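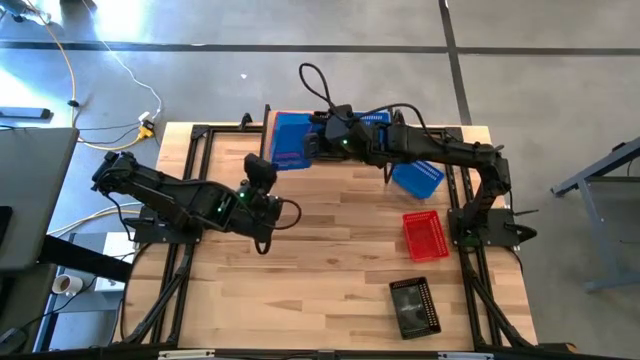
收纳 > Tareo 收纳篮系列 > 使用指南 > 第二章 按大小归并篮筐
最后更新：三月

2.1 开始之前

本章说明如何把零散的塑料篮筐归并到一处。不同批次的 Tareo 篮筐颜色不完全相同，常见的有蓝色、红色和黑色。颜色只用来区分用途，与尺寸没有对应关系，归并时请按实际大小判断，不要按颜色判断。

在平整、稳固的台面上操作。拼条实木台面可以直接使用，表面刚上过木油的，应等油层干透后再放篮筐，否则底部容易留下印痕。

需要准备：
- 待归并的篮筐
- 干布一块
- 软毛刷一把（清理孔缝用）
- 标签纸，宽度以能贴在横条上为准

2.2 清理篮筐

1. 取出篮内所有物品，放在台面以外的地方。
2. 把篮筐倒扣，轻拍底部，倒出碎屑。
3. 用软毛刷沿孔缝方向刷一遍。网孔细的篮筐从内侧向外刷，竖条孔的篮筐从上往下刷。
4. 用干布擦拭篮口和外壁。有油污时可用温水加少量中性洗涤剂，水温不要超过 60 度。
5. 晾干后再进行下一步。

注意：不要用钢丝球或去污粉。黑色光面塑料容易出现灰白色擦痕，擦痕不影响使用，但无法复原。

2.3 选定外层篮

外层篮应选手头最大的一只，并满足以下条件：
- 篮口大于篮底，侧壁向下收窄；
- 篮口边沿完整，没有裂口；
- 放在台面上四角着地，不晃动。
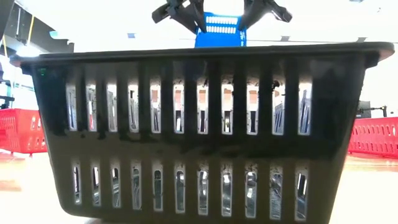
侧壁带竖条孔的大篮适合做外层，隔着孔可以大致看到里面放了什么，找东西时不必全部翻出。两排孔之间的实心横条是贴标签的位置，不要把标签贴在孔上，边角容易翘起。

2.4 放入小篮

1. 把外层篮放在台面中部，篮口朝上，四周留出手能伸进去的空隙。
2. 扶正歪倒的小篮，确认里面没有遗留物品。
3. 手持小篮两侧，从外层篮上方垂直放下。先放较大的，再放较小的。
4. 小篮竖着放比平着放省地方。竖放时把篮底贴向外层篮的一侧内壁，篮口朝向中间。
5. 形状相同的小篮可以先套叠，再整叠放入。每叠不超过 2 只，套得太紧不易分开。
6. 放完后轻推外层篮，小篮不应来回滑动。有空当时，可塞入折好的布袋。

小心：不要用力往下压。小篮卡住时，应先提起来换一个方向，强行压入会使篮口变形。

2.5 搬动与存放

搬动时双手托住外层篮篮底，不要只提篮口边沿。存放处的隔板净深不应小于外层篮的长边。使用 Flasen 层架的，隔板间距调到 528 毫米，竖放的小篮高出篮口时也能顺利推入。

篮筐应避开暖气和阳光直射。长期不用的，盖一块布防灰，不要用塑料膜密封。

2.6 常见问题

套叠后分不开：在两只篮筐之间滴少量温水，静置片刻，左右轻轻转动后再拔。

外层篮放上架后倾斜：检查隔板是否水平，再检查竖放的小篮是否都靠在了同一侧。

标签脱落：擦净横条，完全干燥后重贴，并用手指按压边缘。

层架的安装和间距调整见第三章。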